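The Lemon Tree at Number 203

When Ismail Berrada bought the house on Lustemska Street, the agent told him the lemon tree came with it, and he laughed, because what else would a tree do? He was a man who had moved 4 times in his life and never once owned anything with roots. He stood in the yard in his good shoes, breathed in the smell of the blossom, and thought of his grandmother's kitchen, where there had always been a blue bowl with one lemon in it that you weren't allowed to touch.

What the agent hadn't mentioned was Mrs Wysocka, next door, who had been picking from that tree for 21 years and saw no reason to stop. She came through the gap in the fence on his second morning, in her dressing gown and a pair of gumboots, carrying a colander.

"You're the new one," she said, and began to pick.

Now Ismail was a polite man (too polite, his sister always said, he'd apologise to a letterbox), so he made her a cup of tea and held the colander. He told himself he would bring it up the next day. But the next day she brought him a jar of lemon butter, still warm, and the day after that she showed him how to cut the dead wood out of the middle, and by the time June came around, with the mornings dark and the grass crunching underfoot, the matter of whose lemons they were had gone quiet between them, the way a kettle does when you take it off the stove.

It was Wian Chauke from the corner shop who stirred it all up again. Wian had a great fondness for other people's business, and he leaned over the counter one evening and said, "You know she sells them? The lemon butter. Three hundred jars last winter, my friend, and every label says Vulik's Own."

Ismail walked home slowly with his milk. Vulik, he knew by then, had been her husband. His photograph stood on her windowsill next to the radio, a broad, squinting man in a straw hat, and if you looked past his shoulder you could see a thin little stick of a tree, tied to a stake with a stocking.

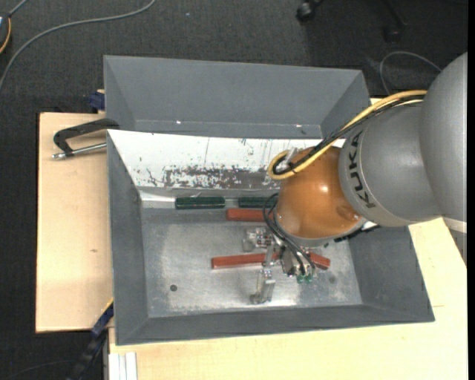 The orange wrist and its yellow cable, over the grey bin.

He put the milk in the fridge and sat a while at the kitchen table without turning on the light. Then he got up, found the hammer in the laundry, and went outside. The gap in the fence was narrow, and he had seen her turn sideways and hold her breath to get through it, colander first. It took him until well after dark to get the next two palings off, and he scraped his knuckles doing it.

She came through in the morning, straight ahead, boots and all, and stopped on his side of the fence and looked back at it.

"You've broken that," said Mrs Wysocka.

"I have," said Ismail. "Will you have tea?"

She said she would, if he had any of the decent biscuits left, and handed him the colander to hold.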